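Square Shallow Plate, Taupe with Dark Rim
Flurley tableware, sold singly or in sets of 4
Item 585

I've been selling plates out of the Lisley shop long enough to have opinions about square ones, and most of those opinions used to be bad. The corners chip, they hog the cupboard, and you can't get a sponge into the angles. So when the first box of these came in last July I put one on my own kitchen counter, fully expecting to grumble about it, and I've been eating my toast off it ever since.

What won me over is the shape. The sides bow a little and the corners are softened, so it doesn't have that hard cafeteria-tray look. The middle dips just enough to keep a juicy piece of fruit from rolling off when you carry it to the couch (I test these things thoroughly). And the glaze! It's a grayish brown with a fine brushed texture, and it goes glossy when the light hits it. The rim is nearly black, which makes the whole thing look sharper on a pale table. I have a white table at home and I'm a bit smitten.

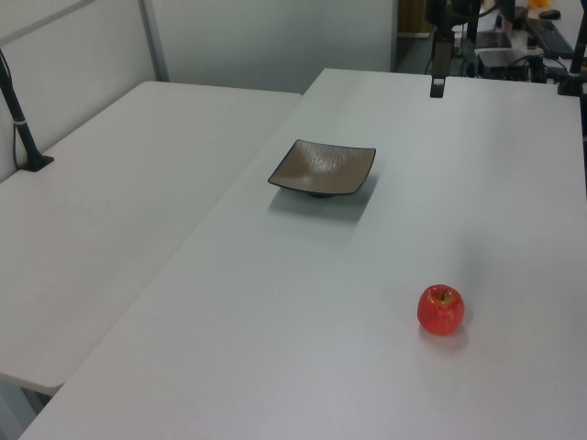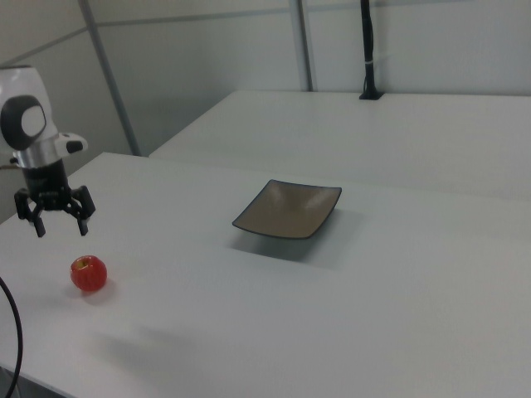
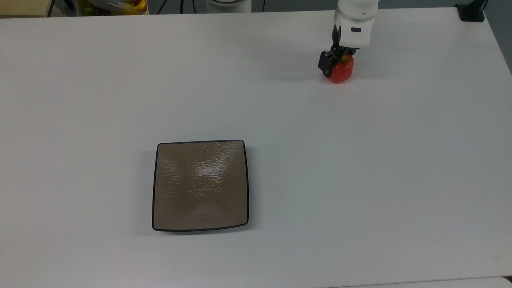
Square plate and red fruit at a white table.

I use mine mostly for small stuff: a sliced pear, olives, two cookies that turn into five. It also does nicely as a catch-all by the front door, though I'd keep one for food and another for keys. If you want something for soup or anything really saucy, go look at the Bastos bowls instead – the dip in this one is gentle and gravy will find the edge.

The glaze varies from piece to piece. Some come out more gray and some more brown, and the streaks toward the corners are stronger on certain ones. If you're ordering a set and want them close in color, put a line in the order notes and I'll pick through the shelf for you. I like doing it, so don't be shy.

Washing: dishwasher is fine, top or bottom rack. I do mine by hand with a soft sponge and skip the scouring pads. Please don't put it under the broiler, and let it come to room temperature before it goes in a hot oven.

Stacking: they nest okay up to 4 high. Past that I slip a paper towel between them, mainly for the sake of the rims.

It sits well next to the Juvitz linen napkins in oatmeal, if you're putting together a gift. The charcoal ones looked gloomy to me, but a couple of customers swear by them.

Stock as of 2022-01-31: 303 singles on the shelf, sets made up to order. Sets take 2 extra days to pack – I wrap every plate separately.

Also in this glaze: small round dish, oval platter (back in spring)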